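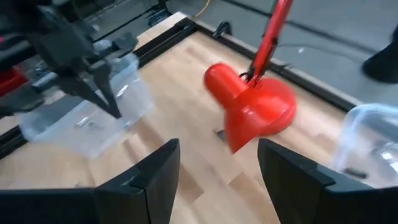 Plamus는 2025-04-21, 양팔형 탁상 작업 셀 'Zascombe'의 도입 예산 산정 기준과 단계별 공급 조건을 공개했다. 적용 대상은 소형 부품 분류, 용기 투입, 작업대 위 기구 취급 공정을 자동화하려는 중소 제조사와 시험 기관이다. 기준 구성은 검은색 알루미늄 프레임을 두른 목재 상판 작업대와 2지 그리퍼이며, 투명 플라스틱 용기는 소모품 항목으로 분류해 본체 견적과 별도로 산출한다. 붉은색 램프 헤드 형태의 물체처럼 긴 암에 연결되어 움직이는 대상물을 다루는 공정은 고정 부품 공정과 구분해 견적을 낸다.

이번 기준의 핵심은 장비 본체 가격과 부대 비용의 분리 표기다. Plamus 견적서는 로봇 암, 그리퍼, 작업대, 제어반, 배선, 설치 및 교정, 교육, 예비품의 8개 항목으로 작성된다. 표준 구성에서 본체 관련 항목은 총 도입 비용의 80%이며, 나머지는 설치와 초기 운영에 배정된다. 바닥 배선 공사는 현장 조건에 따라 별도 계약으로 진행할 수 있다.

그리퍼 핑거는 마모 부품으로 취급한다. 핑거 팁은 암 1대당 예비품 1조를 최초 발주에 포함하며, 추가분은 50조 단위로 주문하는 경우 별도 단가를 적용한다. 팁 형상은 평판 경사형을 기본으로 하고, 곡면 대상물용 팁은 시험 작업 결과를 검토한 후 선정한다.

발주 절차는 사전 검토, 시험 작업, 본 발주로 구성된다. 시험 작업은 고객이 제공한 부품과 용기를 사용해 Myklebust 시험동에서 실시한다. 합격 기준은 파지 성공률 95%이며, 기준에 미달하면 고객은 본 발주 의무를 지지 않는다. 본 발주 후 표준 납기는 40영업일이다. 상판 치수를 변경하거나 프레임 레일에 브래킷을 추가하는 경우의 납기는 도면 승인 시점에 확정한다.

Plamus 설비기획 담당 Frøydis Ekström은 "예산 초과는 대부분 용기, 배선, 교정 항목에서 발생한다"며 "구매 부서가 품의 단계에서 해당 금액을 확인할 수 있도록 견적 양식을 변경했다"고 밝혔다.

임차 방식은 공급 협력사 Mumonley를 통해 제공한다. 임차 계약에는 정기 교정과 핑거 팁 교체가 포함되고 용기류는 제외된다. 계약 종료 시 고객은 반납, 연장, 잔존가 매입 중 하나를 선택한다.

차년도 예산에 반영하려는 고객의 사전 검토 신청은 10월까지 접수한다. 신청서에는 대상 부품의 도면 또는 실물, 용기 규격, 작업대 설치 면적, 전원 사양을 기재해야 한다. 항목별 견적 양식은 Plamus 영업 창구에서 받을 수 있다.

문의: Plamus 설비기획팀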